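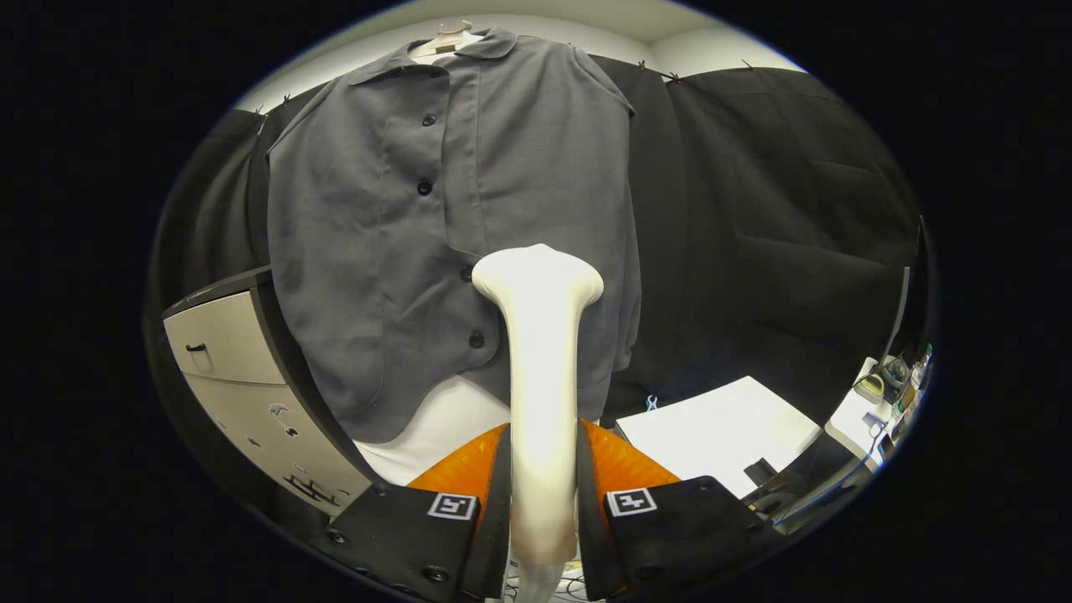

Capítulo 4
Las pruebas automáticas

¡Por fin llegamos a una de las partes más agradecidas del oficio! Hasta ahora hemos programado Tindeo, nuestra aplicación de reservas, probándola a mano, pantalla por pantalla. Con 22 funciones todavía se puede; con 70 ya es una locura. En este capítulo escribirás tu primera prueba unitaria (son unas 30 líneas, nada más) y verás qué gusto da cambiar código viejo sin miedo. Abre el proyecto donde lo dejaste y crea la carpeta «pruebas».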